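4.3 Grasp stage and replanning

The planner from Section 3 gives us a target pose and a list of contacts, but it gives no idea of how hard to squeeze. We handle that in a seperate loop. The reasons are mostly practical. The planner is slow, it runs on a different machine in our setup, and we wanted to be able to swap it out without touching finger control.

The grasp loop has three states: closing, settling, holding. Closing moves all fingers along the planned path at a fixed speed until the first contact is reported. From then on each finger is driven on its own. A finger that has touched waits; one that has not keeps going, with a limit on how far it may travel past its planned contact. If the limit is hit we drop back to the planner and ask for a new set of contacts. Settling starts when at least two fingers have contact. Holding starts when the object pose has stopped drifting.

Drift is where most of the work went. In the first version we read the object pose straight out of the simulator, and everything looked fine. Then we switched to the estimated pose, same code, same gains, and settling never ended in a good share of the runs. The estimate jitters by more than the old threshold. Raising the threshold lets bad grasps through. We now keep a short window of poses and test the spread over the window, with the finger joint angles as a second check – joints quiet and spread small means holding. Window length is 31 samples in all runs reported here. Shorter windows let slow slips through, longer ones waste time.

Force limits are set per object class. Three classes for now: rigid, thin-walled, unknown. Unknown gets the same limits as thin-walled. This is cautious and it costs us some heavy objects, see Table 3.

4.4 Odd shapes and clutter

Smooth convex objects are easy for the contact sampler. Trouble comes with surfaces that have a seam or a hole, as the sampler will happily put a contact on a normal that points nowhere useful. Kettler, our sampler, therefore throws out candidates where neighbouring normals disagree by too much. The patch size for this test matters a lot. Too small and a hole passes as flat at its bottom, too large and half the object is ruled out. We fixed it by hand on the tuning set and did not change it afterwards.

The second source of trouble is other things on the table. Collision checks use the full hand mesh against padded boxes, and the padding was first set the same for everything. Near a wide bowl this blocks most approaches which would have been fine. Gleice Coutinho rewrote the check so padding shrinks as the wrist slows down. Final approach is done with 6 mm, transit stays as before. Failed plans in the cluttered scenes dropped enough that we reran the whole set, 51 scenes, with the new check; all numbers below are from the rerun.

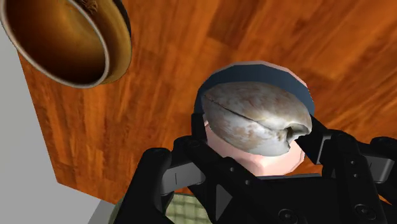 Figure 7. Simulated hand holding a mottled shell in front of a pink container, with part of a brass bowl at the upper left. The seam ends in a small chipped opening on the right; one fingertip is just beside it.

Replanning is allowed twice per scene. After that the run counts as a failure, even where the object is still between the fingers and a person would say it is held. We did think about a softer score but could not agree on one. Most replans come from the travel limit in the closing state, few from drift.

A note on the order of checks. Collision first, then normals, then reach. Reach is the cheapest of the three and should by rights go first, but the reach test needs the wrist pose, and in our code the wrist pose is only fixed once the colision check has picked an approach. Cleaning this up is left for the next release of the tooling, planned for August. It changes planning time only, the contacts chosen are the same either way.

What is missing: no regrasp in hand, no use of touch beyond contact on/off, and the class label is given, not estimated. The last one matters most for use outside simulation. A wrong label means the wrong force limit, and the holding test has no way to notice this before the object is already damaged. Section 5 looks at how far the unknown class gets us when all labels are taken away.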